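**1/** I spent most of December trying to work out whether the "read 100 books a year" people are reading 100 books a year. Long thread. I have a bad attitude and I took notes.

**2/** What set me off was an ad for Cirura, a speed reading course. The promise on the sales page is 3,000 words a minute "with full comprehension." It also says "results may vary" in gray type at the bottom. I bet they do.

**3/** Let's do the math on that. An ordinary paperback novel runs to something like 90,000 words. At the Cirura rate you'd finish it in half an hour. You could read it while a lasagna heats up. You could read a trilogy during a dental appointment.

**4/** I asked their support chat how comprehension is measured. The reply said it is measured by the reader, "on a confidence scale." So you finish the chapter and they ask how sure you are that you got it, and that's your score.

**5/** I would also do very well on a test where the only question is how well I think I did.

**6/** I did the free module, because people will say I didn't. You follow a moving bar down the page and try to stop hearing the words in your head. I stopped hearing the words in my head. I also stopped having any idea who was in the story.

**7/** To be fair to it, I did get through a very boring insurance letter in record time. Skimming is a real skill. Everybody who has ever worked in an office has it already, and it doesn't cost a monthly fee.

**8/** Next: Ultico, the summary app. You get a whole nonfiction book boiled down to a few screens, with a little progress ring. When the ring closes, the book goes on your "finished" shelf. The word they use is finished.

**9/** I tested it on a book I know well, a 458-page history of canals I've read twice. (Don't look at me like that, it's a great book.) The summary came out as seven "key insights." One of them was "Infrastructure requires patience."

**10/** The mules are gone. The long feud over the lock keeper's house is gone. The chapter about the winter the whole thing froze and the boat crews just lived on the ice is gone. What's left could be about canals, or marriage, or sourdough.

**11/** Somebody is going to reply that most business books are one idea padded out to book length, so a summary does you a favor. OK, I agree with half of that. If the book is padding, maybe skip the summary too?

**12/** My bigger problem is the shelf. Ultico lets you post your year in books as a nice tall graphic, and the summaries look exactly the same on it as books you read cover to cover. I went back through the "my year in reading" posts in my feed and a lot of them have that same font.

**13/** I can't prove anything about any one person. I'm only saying that if you closed a ring on the bus, I don't think you read a history of Byzantium.

**14/** Then there's the print side, which I expected to like more. Gazi is a quarterly magazine "for serious readers." Thick paper, lovely covers. I bought two issues.

**15/** Nearly half of the first issue is about how to arrange your shelves. There's a long feature on reading chairs. There's an interview with a couple who own a reading cabin, and neither of them mentions a book by name. I checked twice.

**16/** The second issue has a good essay on marginalia, and I'll give them that one. I've reread it and I lent it out. It's four pages long and sits between two ads for lamps.

**17/** And Giltamance, the "reading system." It's a notebook with tabs. You log the start page, the end page, your mood before, your mood after, a quote, and an "action." Every session needs an action. I was reading a ghost story. What's the action? Move?

**18/** I kept it up for eleven days. By the end I was picking what to read based on how easy the log entry would be. Short chapters, clear takeaways, no ghosts. I didn't notice I was doing it until I looked back over the entries, and it annoyed me a lot.

**19/** That's the thing I'd watch out for in all of these, including the ones with a decent product in there somewhere. You start counting and then you start choosing stuff that counts well. Long slow books look terrible in an app. So do rereads, and so does a book you drop halfway for good reasons.

**20/** Poetry is even worse. Ultico has a poetry section. I'm not going to talk about the poetry section.

**21/** A few people have DMed to say the number goal got them back into reading after years off. I believe you! I'm glad! Use whatever works. My complaint is with the companies, who take that and bolt a subscription onto it, and then send you a sad notification when you miss a night.

**22/** (The Cirura one says "Your mind misses you." It arrived at 6 a.m. I'd like to meet whoever signed off on that.)

**23/** Things I can report from my own very unscientific month, for anyone who wants them:

- I read slower at night and remember less of it
- I remember books better if I've complained about them to somebody
- Every book I dropped, I dropped before page 60
- Writing in pencil in the margin did more for me than any log

**24/** I can't tell you if any of that would hold up for another person. I read mostly history and old mysteries, I don't have kids, and my commute is a walk down a hallway. Put me on a night shift with a toddler and I'd have very different opinions on audiobooks and probably on summaries too.

**25/** On audiobooks, since it always comes up: yes, it's reading, I don't care, listen to what you like. But 3x speed? I tried it on a mystery and the detective sounded like he was trying to get off the phone. I had no clue who did it even after he explained who did it.

**26/** Somebody asked earlier what gear I'd recommend instead. No gear. Something to read and something to write with. If you've got those you're fully equipped, and I'm suspicious of anyone who wants to sell you a third item.

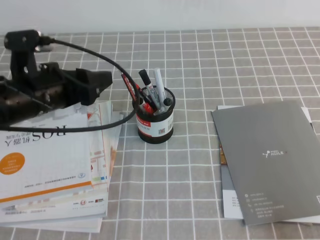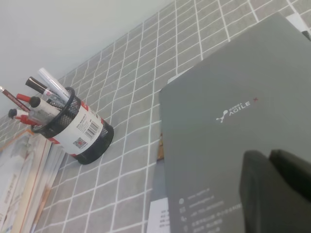
*Reading material in the first one, pens in the second.*

**27/** Price check, since two people wanted it. I canceled Cirura inside the trial, so that was free. Ultico made me click through five screens to cancel and offered me a discount on three of them. The Giltamance notebook isn't returnable once you've written in it, and I've written "what is the action" in it several times.

**28/** If you work for any of these outfits and you have comprehension numbers that come from a proper test, with questions somebody else wrote, send them over. I'll read them at my normal speed and post a correction if I'm wrong.

**29/** Muting this for the night, I've got the canal book open again. Please reply with the longest thing you've read this year that you'd read again, and say if you skipped any of it.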